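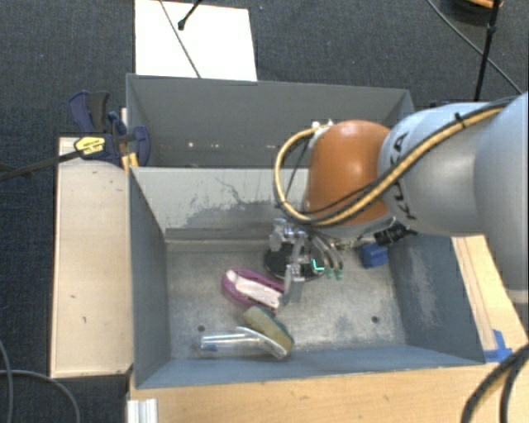 KUKA arm over the gray bins

Kimcombe plant, maintenance and controls meeting, December 1, 2021

I'm typing these up from my scribbles, so shout if I got your bit wrong. We had 9 people in the room and a couple on the phone who kept dropping off.

Last meeting's minutes: fine, apart from the spelling of Semamora, which I've fixed.

Compressed air. We spent most of the hour on this! The leak survey came back and there are 12 tagged leaks, mostly at quick-connects on the packing side. Electrical want them fixed before the holiday shutdown, production would like to wait until it starts. We settled on doing the eight easy ones at shift change and leaving the rest for the shutdown. I'm drawing up the list.

Dryer replacement. Two quotes are in, from Bromico and Tamura. Bromico is cheaper by $610 but doesn't include the drain valves, and I'd like to see both prices with valves before we pick one. Purchasing will go back to them. There was some grumbling about the last dryer and how loud it was — noted.

Pressure setpoint. I asked if we could try dropping it a little overnight. Packing said no, then maybe. We'll try it on the Semamora line first and log the pressure at the far end of the header. If the low pressure alarm trips, it goes straight back up.

Spare filters. We're down to one box. Stores have more on order.

Any other business: the compressor room door is sticking again (yes, again). Work order is in. Also, please stop leaving the log sheet on top of the receiver, I keep finding it behind the tank.

Next meeting is after the shutdown, same room. I'll send the invite once the January shift plan is out.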